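Dalham Weigh-and-Pack Station: Set-Up Guide
Section 2. Planning and Budgeting Before You Order
A two-arm station handles wrapped packages, a benchtop scale and mailer bags within one shared reach area.

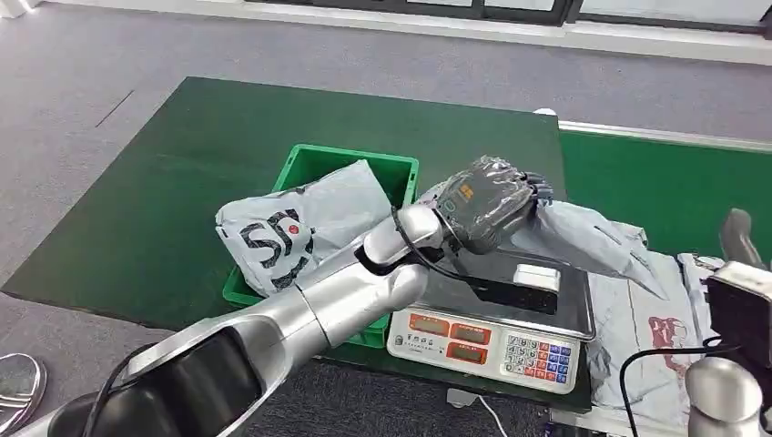
2.1 Before you start

Complete this section before sending the order form to Dalham. The form asks for the site layout, the item list and the name of the person who will sign for delivery. Orders received without an item list are held.

2.2 Set the scope

1. List every item the station will handle. Record the weight, the longest side and the type of wrapping.
2. Mark items in shiny or creased film. These need a grip trial (see 2.5).
3. Decide whether items arrive in open crates or on a flat surface. Crate walls limit the angle at which the gripper can enter.
4. Write down the mailer sizes in use. Allow table space for the largest size laid flat.

Note: Loose bags hanging over the rim of a crate reduce the usable opening. Measure the opening with the bag in place.

2.3 Choose the scale

1. Check whether the existing scale has a data port. If it has none, the weight must be read from the display by camera, and the reading option must be added to the order.
2. Place the scale where both arms can reach the platform.
3. Keep the display clear of the arm's resting position.

CAUTION: Do not rest the gripper on the weighing platform. Overload damage to the scale is not covered by the station warranty.

2.4 Floor and power

1. Allow 2000 mm of clear floor on the operator side.
2. Provide 4 grounded outlets on one circuit. Do not use extension cords.
3. Route floor cables away from the place where the operator stands. On carpet, use a low cable cover.
4. Confirm that the table does not rock. Carpet may need leveling feet with wide pads.

2.5 Grip trial

Send samples of each marked item to the Trendovstead workshop, attention Amparo Carrasco. Trials are normally booked in December for spring delivery. Samples are not returned unless a return label is enclosed.

2.6 Budget lines

Enter the following as separate lines. Prices are in US dollars, before tax.

Gripper fingertip set, spare: 283
On-site installation and first calibration: 1423
Arms and controllers: per written quote
Scale or reading option: per written quote
Table, mat and cable covers: customer supplied

Note: Fingertips are a wear part. Budget for one spare set per arm in the first year.

For changes to a quote already issued, write to Teodoro Robles and give the quote reference. Changes to arm reach or table height require a new quote.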